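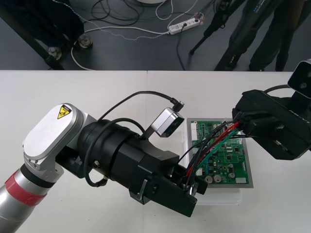

## Re-cutting the Prutard tapes

The second Prutard album has been out of print for most of my adult life, so when Noemi Fitzsimmons offered me the two reels it was mixed down to, I said yes before asking what condition they were in. They are quarter-inch, 15 ips, with alignment tones on the first reel only. The second reel has a strip of leader tape and the word "Warent" in pencil, the name of the long suite that filled side two.

I had both baked before playing them. The oxide held, apart from a short dropout in the left channel near the end of "Oyelaran". I left it alone. The only replacement material is a cassette copy, and the join would be more obvious than the fault.

### Speed

The original LP runs fast. I had suspected this for years, as the organ on side one never sat at any sensible pitch against a tuning fork. The tape confirms it: played at the correct speed, the organ comes out close to A440 and side one is noticeably longer. Side two needed no correction. My guess is that the sides were cut on different days with different playback machines, but Noemi's paperwork doesn't cover the cutting.

Anyone who has lived with the LP will find the opening track heavy going at first. I did. The drums drag slightly in the second verse and the vocal loses some of its edge. After a week I stopped hearing it.

### Equalisation

Very little. A small cut at 125 Hz on the suite, where the bass pedals and the left hand of the organ pile up, and nothing above that. The tape is duller than the record, and I was tempted to add treble to match. Dwayne Whitlock, who played bass on all of it, asked me not to. He says the LP always sounded like a tin tray to him.

No noise reduction. The hiss is audible in the flute passage and in the gap before the last section of "Warent", and it stays in.

### Running order

Grorex, the label, pressed 633 copies and swapped two tracks on side one to even out the timings. The tape box has the band's own order. I have gone with the box — it puts the short acoustic piece straight after the opener, and the key change makes more sense there.

Still to do: the track markers within the suite. Dwayne counts five sections and the sleeve lists four, and the disputed one is a Mellotron chord with a cymbal over it. I'm waiting for Noemi to find the lyric sheets before I decide. The transfers themselves are finished and backed up, and the reels go back to her in November.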